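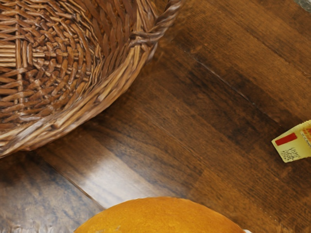
Augustina Owusu: Before we go to quotes, I would like the license count settled. Last October we paid for seats that stayed idle, and I do not want that again in the arm budget.

The chair accepted the point and moved item 3 ahead of item 2.

3. Simulation licenses
Two seats agreed for the basket-picking work, one for scene building and one for motion planning. Khoa Diệp to confirm whether the Weltiso renewal can be billed per seat - the last invoice was a single line.

2. Arm and gripper purchase
Dariusz Tokarz presented the Fillmont and Wesholm offers. The Fillmont price excludes the controller cable set and the mounting plate. Decision deferred until both offers cover the same parts. The two-finger gripper stays in the specification. Thảo Vũ asked that fingertip spares be a separate budget line, at 900 for the year. Agreed.

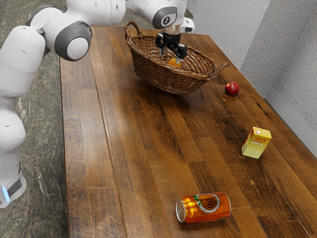
Minutes, page 2

4. Test items
The simulated table setup has an orange in the wicker basket, with an apple, a juice carton and a drink can out on the wood. Duyên Mạch wants the same kinds of item bought for the physical bench. Limit of 100 set for groceries and baskets. The can is to be tested lying on its side as well as upright.

5. Bench space
Room 217 requested for the physical bench. Power and floor load still to be checked - Tan site office to reply in writing.

Actions
D. Tokarz: revised offers, like for like.
K. Diệp: license billing.
D. Mạch: item list and bench drawing.

Next meeting to be set once the revised offers are in.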